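**Paid trial users wanted: Okska five-finger hand, pre-release kit**

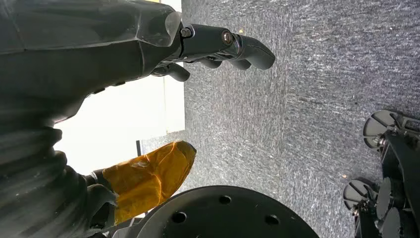

## What the work involves

Starnolden is reviewing the Okska hand before its July release. We need people to run it through 162 set grasps, log each fault, and rate the setup guide for plain wording. Sessions are held on carpet and on hard floor.

## Requirements

- Able to lift and fit a robot arm with one helper
- Some experience reading joint error logs
- No current work for Udar or Pavlović

Pay is $348 per session, travel not included. Write to Haris Janevski, trials desk, by 8 May 2023.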